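Chapter 3
Feedwater Supply on Narrow-Gauge Lines

Nafula Muli

3.1 Scope of the chapter

A steam locomotive carries less water than it needs for a full day's work. On narrow-gauge lines the margin is smaller still, as the side tanks are limited by the loading gauge and by the permitted axle load. The spacing of water stops therefore sets the length of the working section, and a timetable cannot be drawn up until the stops are fixed. This chapter covers the source, the storage tank, the delivery pipe and the treatment of the water. Boiler fittings are dealt with in Chapter 2.

3.2 The Pladdale section

The line from Pladdale to Vunari is used for the worked calculations. It climbs steadily for most of its length and is operated by side-tank engines with a capacity of 800 gallons. A loaded train on the upgrade uses some 835 gallons between the terminals, including the allowance for standing time. An intermediate stop is required, and it was placed at Widmer, where a stream crosses under the track. 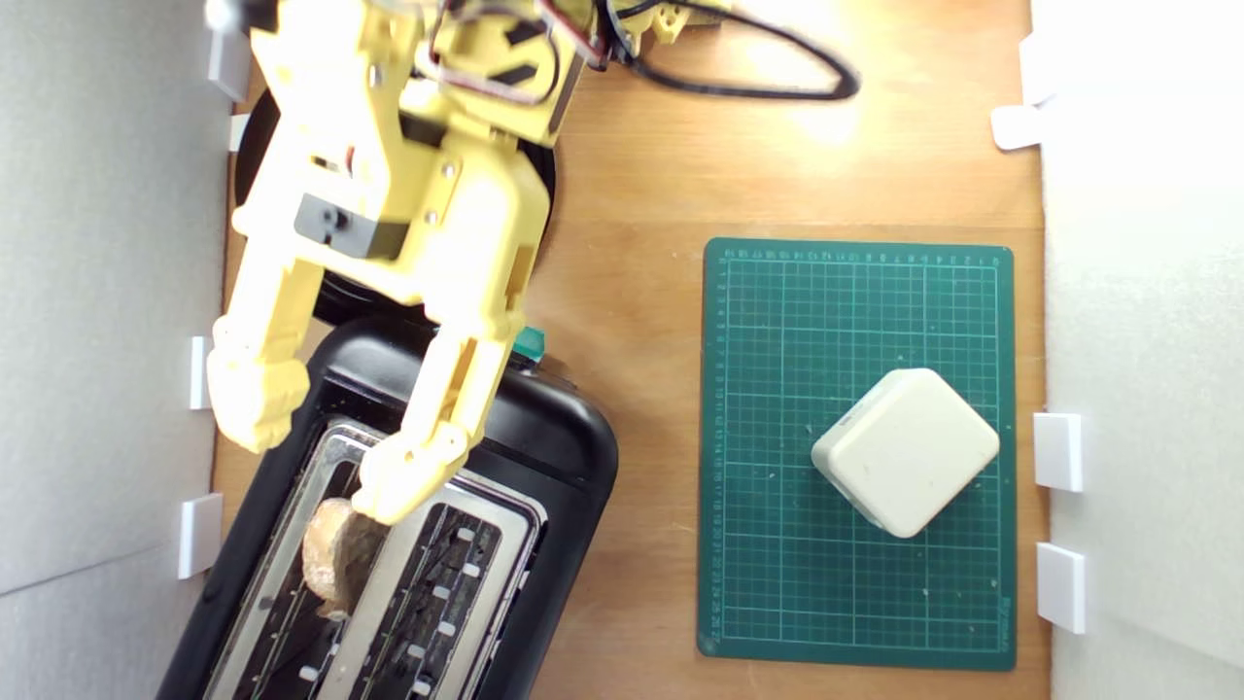
The position of the stop was decided by the gradient. A train that halts on a rising grade must be restarted against it, and the extra steam used in restarting reduces the benefit of taking water. Widmer has a level stretch long enough for the engine and its full train. The tank is on the uphill side and fills by gravity, so no pump is fitted.

3.3 Seasonal variation

Flow in the stream is lowest in September. During that month the tank refills too slowly to serve trains in both directions, and downhill trains are instructed to pass Widmer without taking water. They use far less steam on the descent and can reach Pladdale on the supply taken at Vunari.

3.4 Hardness and scale

Water from the well at Bisent, on the branch, is hard. Scale forms on the tubes and firebox plates, slows the transfer of heat and raises fuel consumption. Branch engines are washed out more often than main line engines for this reason. Methods of softening are compared in Section 3.6.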